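Notebook, 21 Nov 2022
Councillor comment archive, Niderano ward pages

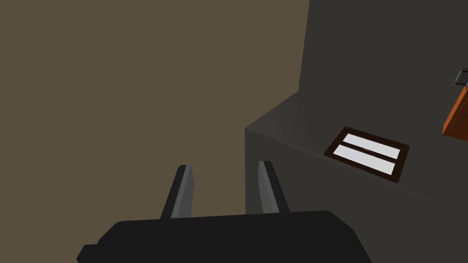 Celina Zawadzka thinks deleted posts should stay in the set if a screenshot with a legible time exists, and that dropping them would favour whoever deletes fastest. Agreed for now. Tagged as "deleted, captured".

Clodier export reloaded after the June gap. 2592 comments, 574 of them by elected members or their staff accounts. Staff accounts still not split out.

Apologies coded separately from clarifications – 33 posts moved. Two were both, left under apology with a note.

Walczak's page has reposts with no text added. Not coded as statements.

To do: rerun agreement check on the tone column, ask Celina for her list of screenshots.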